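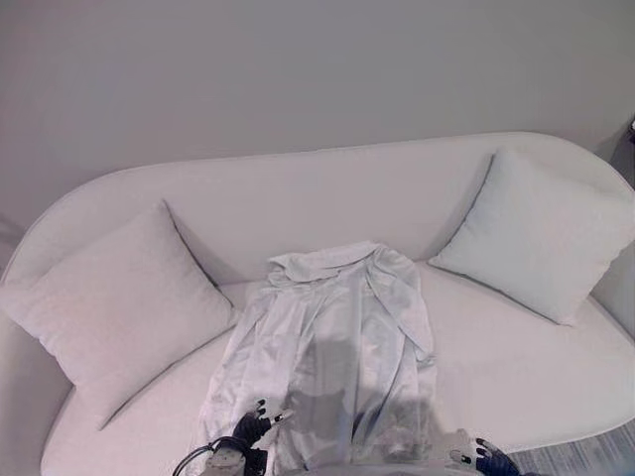
Plullmont 3 Countertop Pizza Oven

Supplied by Leitner Catering Equipment, Mollamden

The Plullmont 3 is an electric deck oven for cafés, bars and small takeaways that want to sell pizza without giving up a wall to it. It takes one large pizza or two small ones on a stone deck. The top and bottom elements have separate dials, so you can ease off the base heat for a thin crust or turn it up for a deep pan.

The door drops down and has a double glass panel. The inside light comes on with the main switch and stays on. There is a bell timer on the right of the control panel, which runs on its own and does not switch the oven off.

Order code: 288
Power: electric, hard wired
Deck: stone, removable, in one piece
Casing: stainless steel
Legs: four, screw adjustable
Clearance needed: 50 mm each side, 200 mm above

First use

Run the oven empty with both dials at half for the first hour. There will be a smell from the new insulation – open a window or put the extraction on. Let the deck cool with the door shut. Do not wash the stone, then or later. Scrape it, brush it out and leave the marks.

In service

Allow the deck time to recover between pizzas when you are busy. Frozen bases pull the heat out of the stone faster than fresh dough, so customers who use them usually set the bottom dial one mark higher. Semolina on the peel burns less than flour.

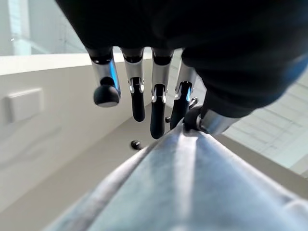
Can I stack two of these ovens?
Only with the Disa stacking frame, sold separately. The casing is not built to carry the weight of a second oven, and the top vent has to stay clear.

Delivery and fitting

Delivery is to the kerb unless you ask for fitting when you order. The oven is heavy and needs two people to lift it. Connection must be done by a qualified electrician. We can arrange this in Mollamden and the nearby villages, but further out you will need to find your own.

Old ovens can be taken away on the same visit if they are disconnected and cold. Please tell us beforehand, as the van is often full on the way out.

Spares

We keep door glass, dials, bulbs and elements on the shelf. Deck stones are ordered in and are slower to arrive. For anything on the older Plullmont models, ring and ask for Leopold Holzer in the parts department and have the serial plate number ready – it is on the back, low down on the left.
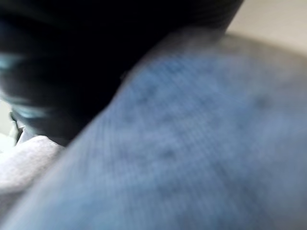 Blue fabric, close up

Guarantee

Parts and labour are covered in the first year. Bulbs, door seals and cracked stones are not covered. Keep your invoice.

Page updated 12/6/25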